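Preparing a Photobook for Submission to the Tridbridge Print Fair

These notes are issued to artists, designers and small publishers who intend to submit a self-published photobook. Entries are received each July at the Walmont reading room.

1. Fix the sequence before the layout

Print every candidate picture at postcard size and lay the prints out on the floor. Remove those that repeat one another. Consider pairs first, as a reader will always see two facing pages together. Do not open the layout software until the order has stayed the same for several days.
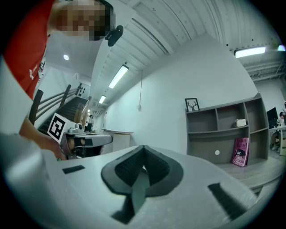

A person in a red T-shirt, leaning forward.

2. Decide the format

The page size should follow the proportions of the majority of the pictures. Books bound in folded sections require a page count divisible by 8 or 12, depending on the printer. Lecomte, which prints the fair catalogue, will confirm the figure on request. Leave an inner margin of at least 14 mm where the binding is glued. 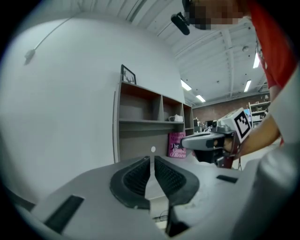 Pictures that cross the centre fold should be used sparingly. Faces and lettering must be kept well clear of it. Where a spread cannot be avoided, ask the printer for a folded proof and check the alignment by hand.

3. Set the text

Captions may be placed beside the pictures or gathered at the back, but the two methods should not be mixed. One typeface in two sizes is normally sufficient. The title page must carry the title, the name of the artist and the year of publication. 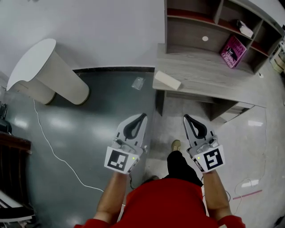
Red sleeves, black trousers and a tan shoe on a shiny grey floor.

4. Make a dummy and submit

Bind one full-size copy on the intended paper. Arkness stocks sample packs for this purpose. Submit the dummy with a single sheet stating the edition size, the retail price and the return address. Digital files are not accepted in place of a bound copy.

Last revised 7 March 2024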